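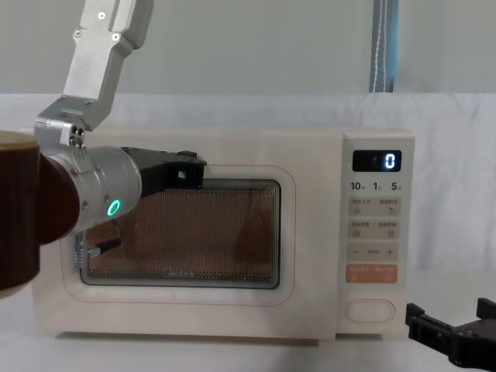 Progress report to the Pemura Fund, October 2019
Court support desk, Dommont

Hi all,

You asked for something shorter than last time, so I've left out the tables and I'll just tell you how the desk is doing. The numbers are in the spreadsheet I sent over with the invoices, and if anything in there looks odd, call me.

The big one first. We've now had 324 people through the desk since the grant started, and most of them came as witnesses. I'd expected more defendants' families, to be truthful, and I wrote the original proposal with them in mind. But the witnesses are the ones who turn up at the courthouse with a letter they can't make sense of and no idea which floor they want. Some have taken a day off work for a hearing that was moved the week before (and the notice went to an old address). We walk them up, we sit with them, and we find the clerk.

Of those, 134 asked us for help a second time. Usually it's after an adjournment. I know adjournments aren't something you can fund your way out of, but they eat up our hours like nothing else! One assault case has now been put off seven times, and the same two witnesses have come in for every single date. They know where we keep the tea.

The Bavdale courthouse is going slower. We got the room, which took forever, and then the phone line took longer than the room. We're open there two mornings a week instead of the four I promised you. I'd like to keep it at two through December and use the hours we save to have somebody at Dommont for the late bail hearings, where people come out of the courtroom in a panic and our door is already locked. Please let me know if you're okay with that change, because it does move money between two lines of the budget.

Leaflets: we printed 1000 of the plain-language ones ("You've been asked to testify. What now?") and they're nearly gone. The court office started putting them in with the summons, so people read them at home first, and they come in with much better questions. I want to fix page three before we reprint. It says you can bring a friend into the waiting area, and at Bavdale you can't, at least not without asking the guard. A woman was turned back with her sister over that and she was pretty upset with us. Fair enough.

Akande, the firm that does our interpreting, has raised its evening rate. I've covered it so far out of the travel line, which was underspent. It'll hold until the end of the year but not past that. I've asked them for a fixed price for next year and I'm still waiting.

Training went well. The session on protective orders ran over by an hour and everyone stayed. We still need one on juvenile hearings, where the rules on who can be in the room are different and we've all been guessing a bit.

What I need from you: a yes or no on the Bavdale hours, and the form for the second payment, which I can't find on your site anymore. The next report will come in December, with the tables back in if you miss them.

Thanks, and come by any morning you like. The desk is by the side entrance, past the metal detector.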